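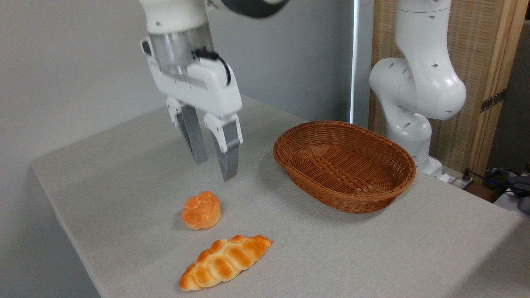

Pinby Bakery Trades Board > Production and Packing > Robot arms on the basket line, what changed for your crew?

Started by ndoucet
Monday, May 10, 2021

ndoucet
Packing lead at Hulberg, second shift. We do gift and hotel baskets: wicker basket, liner, rolls, buns, sometimes a jar of jam. Management has signed for a two-arm setup from Flindeo to put the bread in the baskets. It's being taught on fake bread right now, a bun and a braided roll, and it goes on the real line after that. The arms pick and place. People still do liners, jars, film and ribbon.

I have 15 people on my shift and they are asking me things I can't answer. So I'm asking people who already have something like this running. What happened to your packers' jobs? Did hours get cut? Did the pace change for the people downstream? Who clears it when it stops?

I'm not looking for the sales version. I have that in a binder.

Noemi Doucet

crumbtray
We've had one arm for two years, different maker. No layoffs. But when two packers quit they weren't replaced, so it comes to the same thing a little slower. Watch for that.

The pace changed a lot. A person packing next to you slows down when you fall behind. The arm doesn't, unless somebody sets it up to. Our film station was getting stacked up by 9 every morning until they put in a sensor that holds the arm when the table is full. Ask for that before startup. We waited four months for ours.

proof_box
Fake bread is fine for teaching it where things go. It won't tell you much about squeeze. A real braided roll two hours out of the oven dents if you look at it. Ours left two flat marks on the sides of every brioche bun for the first month and we sold a lot of seconds.

ndoucet
proof_box, did they fix that with the pads or with the force setting?

proof_box
Both. Softer pads and less force, then it started dropping the heavier rolls, so they made a separate setting for each product. Now somebody has to pick the right product on the screen at changeover. When they forget, you get dents again.

nhyira_a
Nhyira Ankrah here, maintenance at Gbeho. We run two arms over one table, and I'll disagree a little with the mood in this thread. Before the arms we had three people out with wrist and shoulder trouble in one winter. Reaching across a table and setting rolls in a basket for eight hours is bad work. We moved those people to inspection and changeovers and the complaints to the nurse dropped. I wouldn't go back.

To your question about who clears it. At first it was only maintenance. I was getting called out 37 times in a week, mostly for a bun that had rolled out of reach or a basket sitting crooked. Then we trained the packers to clear the simple stops and restart it. Calls went down to a handful. The packers who took the training got a higher pay grade. That part matters and you should get it in writing.

crumbtray
They got a pay grade at your place. At ours they got a laminated sheet and a "thanks for being flexible." Same work added, same rate.

nhyira_a
Then your problem is the rate. The arm didn't set it.

crumbtray
The arm is what they used to justify it. I was told my job was easier now. I pack less and I walk more, I fix the thing's mistakes, and I get asked why the count is low. Under the old setup nobody printed my count.

ovenside_ray
Counts are a fair point. Our system logs every stop and how long it lasted, and it went up on a TV in the break room. It was supposed to be about the machine, but everyone could see which shift had the most stops. Two people asked to transfer over it. It came down in February after the steward brought it up.

ndoucet
I hadn't thought about the log. I'll ask who sees it and whether it goes by shift.

For scale, our best night by hand was 1694 baskets, with everybody in and a hotel order due. A normal night is well under that. The binder says the arms will match a normal night with 4 fewer people at the table. Nobody has said where those 4 people go.

longlivethepeel
That's the only question that matters and you should ask it before anything else. Don't let them answer with "natural attrition." Ask for names of positions.

proof_box
Also ask how it handles the baskets. Wicker isn't consistent. Ours came from two suppliers and one batch had rims that sat a bit higher. The arm kept knocking the edge and pushing the basket off its spot. We lost nearly 200 baskets' worth of time on one shift before anybody worked out what was going on. A person would have just packed it.

nhyira_a
Agreed on that. We put down a locating tray for the basket and it solved most of it. Cheap fix. I'd also have one of your packers in the room while it's being taught. Ours told the integrator to put the long roll in first on the diagonal and tuck the round ones after. The integrator had been doing it the other way for a week.

ndoucet
They haven't invited anyone from packing. I'll ask for two people, one from each shift, on paid time.

My list for the meeting so far:
Where the 4 positions go, in writing
Hold sensor before the film station
Training for clearing stops, and the pay grade with it
Who can see the stop log
Separate grip settings, tested on real bread
Tray for the baskets

crumbtray
Add manual packing. When ours is down for a day they expect the old numbers by hand, with fewer people, and half the new hires never learned it.

ndoucet
Added. Meeting is Thursday, I'll post what they say.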